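Stylus profilometer

A stylus profilometer is a contact instrument that measures the height of a surface along a line by drawing a fine tip across it. It is used to find roughness, waviness and step height on machined metal, glass, ceramics and thin films. It differs from optical profilers in that the reading depends on the shape of the tip and the force applied, and hardly at all on how the surface reflects light.

Principle

The tip, usually diamond, is fixed to a pivoted arm. As the drive unit pulls the arm along the part, the tip rises and falls, and a transducer at the other end turns this motion into an electrical signal. The signal is sampled at even steps and leveled against a reference line. Short and long wavelengths are then separated by a filter, whose cutoff length must be stated with any result.

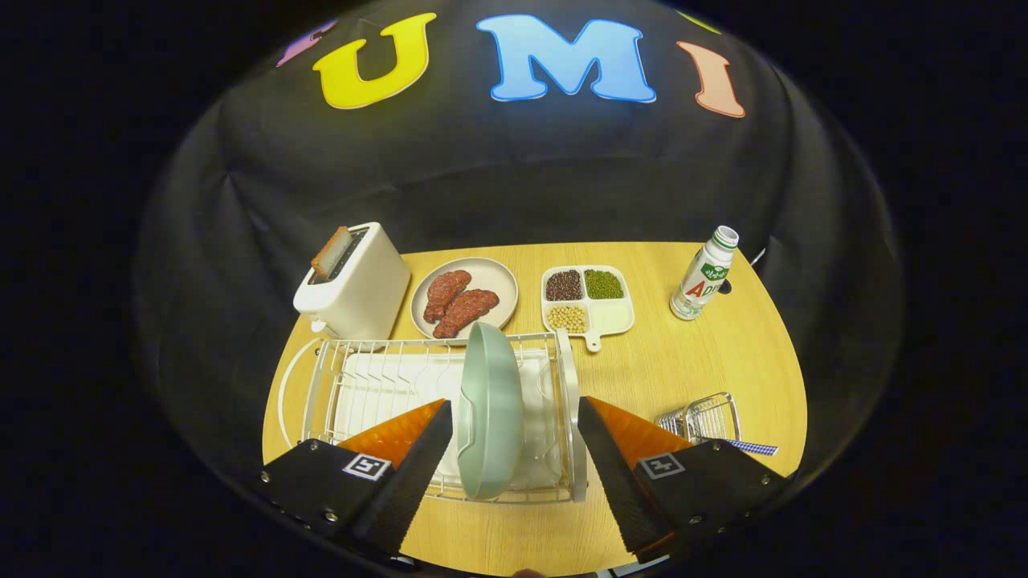
Valter Dalen has objected that this account gives too much weight to the filter and too little to the tip: on a finely ground part, a worn tip changes the reading before the choice of cutoff does. His view is accepted in most shop manuals, which call for the tip to be checked against a grooved standard at set intervals.

Skidded and skidless types

In a skidded instrument a rounded foot rests on the part and serves as the height reference. The unit is small and stands up well to vibration, but the skid follows long waves in the surface and so removes them from the trace. A skidless instrument takes its reference from a straight datum inside the drive unit. It records form and waviness as well as roughness – at the cost of more careful leveling.

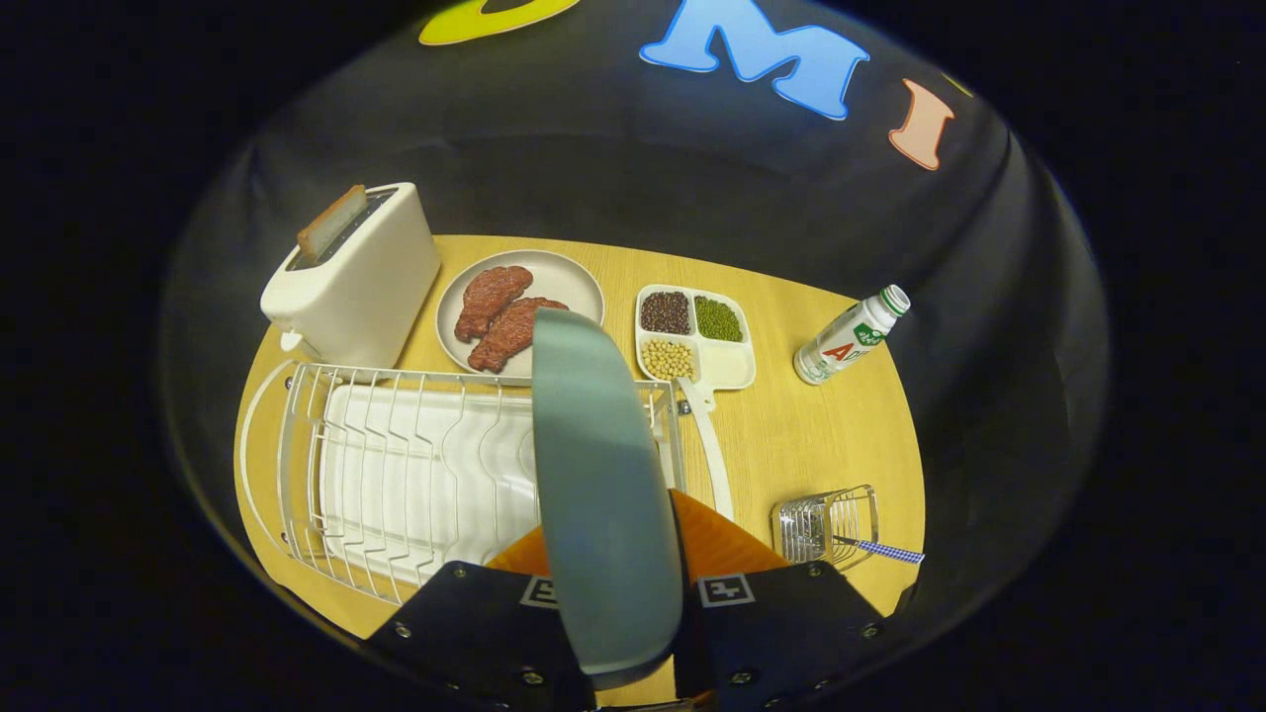

Round plate and wire dish rack on a light wood-grain table.

Sources of error

A tip cannot enter a groove narrower than itself, and it rounds off sharp peaks. Both effects make the surface seem smoother than it is. Excess force scratches soft metals and polymers. Excess speed lets the tip leave the surface on downward slopes, a fault known as stylus flight.
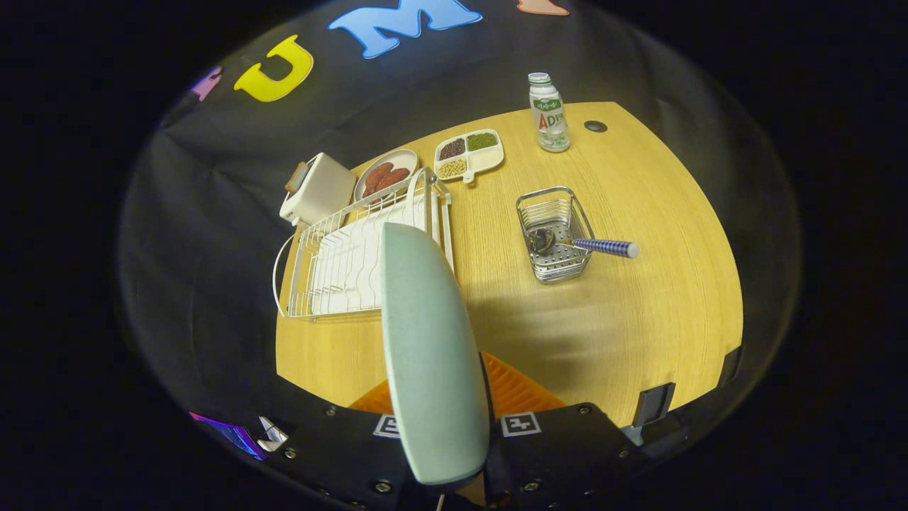

Temperature drift appears as a slow tilt in long traces and can be reduced by letting the part and the instrument reach the same temperature before the run.

Comparison trial

Mariann Veres and Darlene MacPherson compared two bench models, the Fonosus and the Doltura, at the Nerncombe laboratory. They took 2,096 traces on 151 ground steel blocks. The two models agreed on all but 7 blocks, each of which had a lay that ran at an angle to the trace. The results were issued in October 2019.

See also: surface texture, waviness, confocal microscopy, gauge block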